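Changes to the staff kitchens at Ljungberg House

From the start of next month the kitchens on levels two and five will be run under a new arrangement. The change follows the staff survey in February, which drew more comments on tea, coffee and washing up than on parking.

The main change is to supplies. Until now each team has bought its own tea, coffee and milk and claimed the cost back through petty cash. Under the new arrangement, one order will be placed for the whole building through Plolia, who already deliver our stationery. The yearly budget is $2,000, to be reviewed after six months. Teams should use up what they have and put in no further petty cash claims for kitchen items after the end of this month.

The standing order covers black tea, green tea, peppermint tea, instant coffee, plunger coffee, sugar and full cream and skim milk. Oat milk has been added on trial for level five, where most of the requests came from. Decaf will be kept in the cupboard under the microwave and topped up when someone asks for it.

Tea bags, coffee grounds and fruit scraps can now go in the green caddies beside each sink. Please check the packet first, as some tea bags contain plastic and those still belong in general waste. The bags in the new order are paper with a cotton string and can go in whole. Caddies will be emptied every evening by the cleaners and the contents taken to the Budton community garden, which has asked us to leave out citrus, onion and anything cooked.
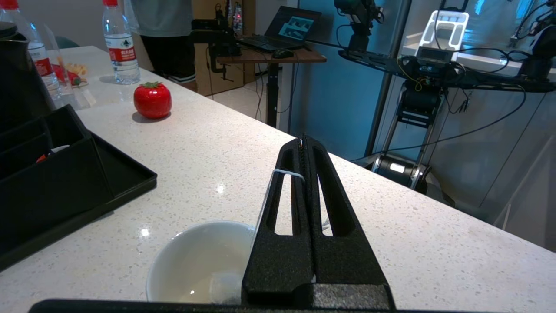

Nektarios Margaritis wrote in to ask whether level two could have a second caddy near the printer room, as people there tend to make tea at their desks and drop the bags in the paper recycling. He also wanted the citrus rule printed on the lids, having fished out orange peel more than once. Both requests have been agreed to and the labels are on order.

Cups are the other matter. The dishwashers will be switched on at 5 pm and unpacked before 9 am. Anything left in the sinks after the evening run will be washed and put on the top shelf – it will not be returned to desks. Personal mugs are welcome but should be marked on the base. The 30 plain mugs bought for meetings are to stay on the trolley outside the Nurarard room.

The hot water unit on level five is due to be descaled and will be out of use for one morning. A notice will go on the door beforehand. Kettles will be left out on the bench, and level two will be working as normal.

Questions about the order, or requests for something not on the list, should go to Hsin-yi Tang at the front desk.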